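Visit to the Prenine water treatment works, Skarkidside

The works at Skarkidside opened its doors for one morning in March. Visitors were taken round in groups of nine, starting at the intake screens at half past nine. Our guide was Ebbe Tangen, the process engineer, who kept to the order in which the water travels.

Raw water comes from the upper reservoir through a main 1140 metres long. It passes a coarse screen, then a fine one, and is dosed with coagulant before entering the flocculation tanks. The paddles turn slowly enough that the floc is not broken up. Dosing is set by jar test each morning and corrected during the day from the turbidity reading at the inlet.

The filter hall was the best part of the tour. Each bed is sand over graded gravel and is backwashed after 38 hours in service, or sooner if the head loss reaches its limit. We watched one wash from the gallery – air first, then air and water together, then water alone. The dirty wash water goes to a settling tank and the clear portion is returned to the inlet.

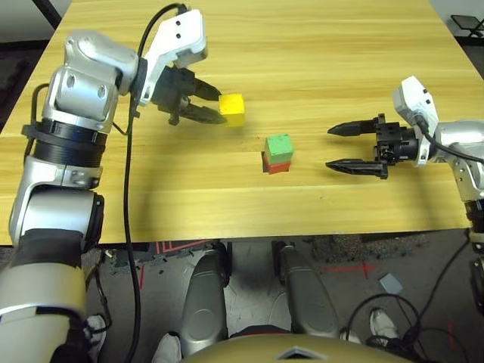 Why are the beds washed one at a time? The remaining beds have to carry the full flow during a wash, and taking two out together would push the filtration rate above the design figure.

The new control panels, supplied by Inderura, were live but the old ones had not yet been removed. The tour ended at the contact tank, which holds 2428 cubic metres. Tea was served in the stores building. Parking is on the lower road, and the path up from it is steep.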